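Wrist camera or fixed camera for the sim kitchen, parallel gripper

lleucu_p
Comparing two camera setups on the same arm and the same sim kitchen. Setup A is a fixed camera near the base, looking along the arm at the counter. Setup B is a wrist mount. Controller is Voyle in both cases, 11 Hz policy rate. A gets 82 percent on reach targets at the back wall, B is well under that. I expected the opposite.

abilgin
What is the latency on the B stream? We had a Benar wrist camera running 4 steps behind the joint states and it looked exactly like a bad policy.

lleucu_p
Checked that first. Both are in sync to within one step.

kamala.b
Then I would look at the targets. Reaching is the easy case for a fixed view. Try grasping something low over the sink and A will drop, as the forearm sits between the camera and the counter.

smostyn
Disagree. Occlusion by the forearm is predictable from the joint angles, and a policy that gets proprioception learns it. Dark glossy stone with veining is worse for a wrist camera – at close range there is almost no usable texture except the veins.

kamala.b
Predictable does not mean visible. If the object is behind the link, the pixels are gone.

abilgin
Can you post a view from A? Hard to argue about occlusion without one.

lleucu_p
Arm over the counter, gripper end toward the sink. Coffee machine at the back left, its tray partly behind the forearm. I have 6 seeds per setup and can rerun with grasp targets tonight.

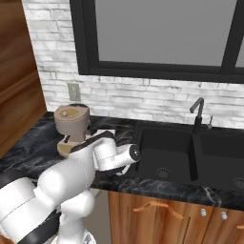
smostyn
Log the gripper width too, please. The Drino driver clips it below 4 mm.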